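NOTICE TO THE HEIRS OF DRIRKHAM

The Office of Deposits at Mistiris regrets to inform the heirs that the estate has been received in good order, with the exception of one box.

The box was entered in the register on July 31, 2025, under number 167. It is tall, pale and shaped like a panel, and it stands upright. The clerk on duty, Aurélien Gilbert, recorded the color as white. The second clerk recorded it as green. Under the rules of the Office a deposit may have only one color, and the matter was referred upstairs, where it remains.

The inventory supplied by the late owner lists 26 items. Twenty-five were matched without difficulty: the clocks, the winter coats, the letters from Prusura tied in string. The last line of the inventory reads only "the other one." Mr. Gilbert proposed that the box was the other one. The Office accepted this proposal for the purposes of storage and for no other purpose.

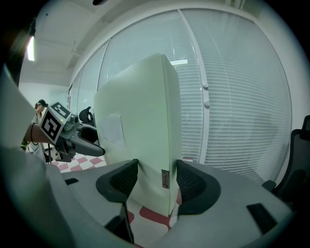

Category: Unopened Deposits

The box carries a small label, low on the right. Mr. Gilbert was asked to copy it into the register. He submitted a blank line, with a note that the print was too small for him and that he had written down everything he could read. The Office has kept the note with the file.

The heirs have asked what the box contains. The Office does not open deposits. It is permitted to weigh them, and the box was weighed on arrival and again in November. The second figure was lower. The scale was sent to Jaramillo for inspection and came back with a certificate stating that it was an excellent scale.

In the same month Mr. Gilbert requested a transfer to the reading room. His reason, given in the space provided, was that he had begun to say good night to number 167 before locking up, and that on the evening he forgot, he had walked back around two miles in the rain to do so. The request was denied. He was issued an umbrella.

The heirs are advised that the box may be claimed by any person named in the will who is able to state, in writing, what it is. Three statements have been received to date. One says it holds the late owner's maps. One says it is empty and always was. The third, from the youngest niece, says that it used to stand behind the door in her uncle's bedroom and that he would not let anyone lay it on its side.

The Office is unable to rule between the first and second statements. The third does not answer the question and has been returned to the sender with the correct form.

Until a ruling is made, number 167 will be kept upright.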